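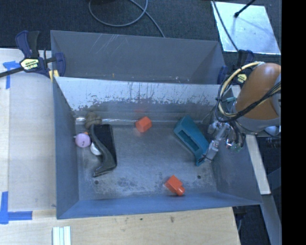 Brisora Queer Night Market: your questions, my answers

Hi, I'm Nayara Seixas, and I book the tables and the acts for Brisora. My inbox fills up every June, so have a look through these before you write (but do write if you're stuck!).

When do doors open?
6 p.m. for shoppers. The drag show starts at 9 and the DJ goes until we get kicked out, usually around midnight.

Where is it?
Villen Hall, on the Tavares Street side. The front entrance has stairs, so if you want the ramp, come in by the parking lot.

Is it all ages?
Until 9, yes, and please bring the kids, they love the button maker. After that it's 21 and up and we check ID at the door. Your wristband won't get you around that, sorry.

How much is it?
Pay what you can, with a suggested $6. Nobody gets turned away, and I don't want to hear your reasons, just come in.

Can I get a table?
Maybe! We have 118 this year and returning vendors get first pick until the end of the month. After that I go through the waitlist in order. A half table is fine if you want to split with a friend, just put both names on the form.

What can I sell?
Anything you made yourself, plus vintage clothes and used books. No resold party-store rainbow stuff, please. Hot food needs a county permit, and I need a copy before I can give you a spot.

Who's performing?
Yi-an Shin is hosting again (I begged) and there are six acts, two of them brand new to our stage. I'll post the running order once I have everybody's music. If you're an act and you haven't sent me your music, you know who you are.

Can I tip the performers?
You'd better! Bring small bills, the ATM in the lobby has a mind of its own.

Do I need to reserve?
Only for the seated show. The hall holds 1289 standing, so you can walk in for the market any time.

Are there gender-neutral restrooms?
All of them, both floors.

Can I bring my dog?
Service dogs only, it gets really loud in there.

I lost something last time. Do you have it?
Email me what it looks like. I have a lot of single earrings.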